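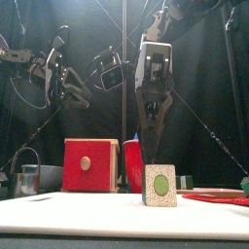 Mesa de trabajo del Giketti con los dos brazos, la caja roja de pomo redondo y el cubo moteado.

Buscar en la enciclopedia Buscar Ir

Giketti (kit de manipulación bimanual)

Por Suryani Majimbun, enero

El Giketti es un kit de dos brazos robóticos de sobremesa que vende la casa Juntunen, pensado para laboratorios pequeños, escuelas técnicas y gente como yo, que llevaba años queriendo uno y no tenía dónde meterlo. Se entrega montado a medias: la estructura viene aparte, los brazos vienen calibrados y lo demás (cables, tensores, cortina negra si la quieres) lo pones tú con un manual de 107 páginas que merece la pena leer entero, ¡aunque sea por los dibujos! Cuesta 2.000 euros sin la mesa.

Origen y nombre

El diseño es de Dušan Holub, que antes había sacado un brazo suelto llamado Mamona. Yo tuve uno y le guardo cariño, pero se quedaba corto en cuanto había que sujetar una cosa con un lado y abrir otra con el otro. El Giketti nació de ahí: dos Mamonas alargadas, colgadas boca abajo, con la electrónica rehecha. El nombre no significa nada en ningún idioma que yo conozca, y mira que he preguntado.

Componentes

Los dos brazos cuelgan sobre el tablero y dejan la superficie libre para los objetos, cosa que se agradece muchísimo cuando uno quiere recolocar algo a mano. Cada brazo termina en una pinza de dedos largos. Las puntas se cambian con una llave hexagonal en un par de minutos (las de recambio las fabrica Mallen y encajan igual de bien que las originales, yo ya no compro otras). Hay además cámaras de muñeca, que dan una vista muy cercana de lo que se está agarrando.

La vista de muñeca cuesta un poco al principio. Los dedos ocupan buena parte de la imagen y lo que uno quiere mirar asoma por detrás, a veces torcido. Mi consejo es practicar con juguetes de colores vivos, que se distinguen enseguida. 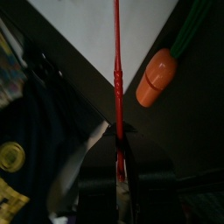
Vista desde la muñeca: varilla roja de juguete entre los dedos de la pinza; arriba a la derecha, una zanahoria de plástico.

Uso habitual

La actividad clásica es coger y dejar: cubos, vasos, cacharros de cocina, lo que haya por casa. El fabricante incluye 215 ejercicios en la guía, ordenados por dificultad, y los primeros son facilísimos. Luego llegan los cajones y los pomos y ahí se complica, sobre todo con los pomos redondos, que se escurren si la pinza entra ladeada. Yo tardé una tarde de domingo entera con uno.

Con los bloques la cosa va mucho mejor. Conviene bajar en vertical, cerrar despacio y subir unos centímetros antes de moverse de lado, porque si no se lleva uno por delante lo que tenga al lado.

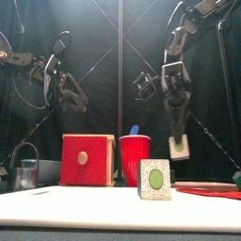
El control de fuerza se ajusta desde el programa, en una escala que al principio parece caprichosa. Con piezas ligeras la dejo en 2 y no la toco más; para cosas de metal la subo poco a poco, mirando.

Valoración

A favor: la rigidez de la estructura, las puntas intercambiables y un programa que arranca a la primera. En contra: los cables. Hay que dedicarles tiempo y dejarles holgura en la muñeca, y el manual pasa por ese capítulo casi de puntillas. También echo en falta una funda para el polvo, y el servicio técnico de Juntunen contesta bien pero tarde.

Para una escuela lo veo muy recomendable. Para casa depende de la mesa que tengas y de la paciencia de quien viva contigo.

Véase también: Mamona (brazo), puntas Mallen

Última actualización: enero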